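Teaching block at Flerholm, part two

The second half of my visiting teaching at Flerholm finished in October, and I have now had time to compare the two runs. The first was six lectures to one large group. The second used the same material, split into short recorded talks on Podside, with the contact hours given over to problem classes.

The module is introductory measurement for second-year students. Most have done a term of statistics and can calculate a standard deviation, but few have had to decide whether one is worth quoting. The Quiroga building has one lecture theatre with 300 seats and a set of small rooms on the upper floor. I had the theatre the first time and the small rooms the second. The small rooms are better for this, although the boards are narrow and the projectors take a while to settle.

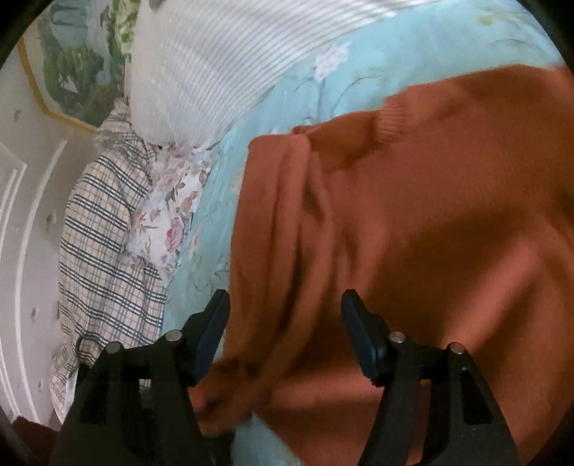

Orange jumper on the bed

Podside logged over 1,000 plays across the block. That figure needs care. It counts a play each time the page is opened, so one student returning to the same talk five times adds five. I asked for unique viewers and was told the export does not hold them. I would not use the number to argue that anybody watched to the end.

Marked work is a better guide. The weekly sheets were handed in through Ondus, which stamps each file with the time it arrived and lets the marker attach comments to a line. Questions on combining errors were answered more fully than in the first run. Questions on calibration were about the same. I had expected the reverse, as calibration took up 2 of the longer talks.

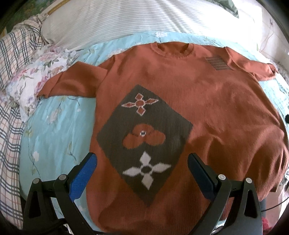 Orange sweater on the bed

The exam format is set by the host department and I had no say in it. It is a written paper with a fixed formula sheet, and the sheet uses a different symbol for relative error from the one on my slides. Next time I will change the slides before I travel – it cost half a class to sort out.

Two other changes for the next block. The talks should be cut to a quarter of an hour at most, with the worked example in a separate file. The sheets should be released at noon, as the evening release left no staff on hand when the first queries came in.

The slides are still on Podside under the old module code.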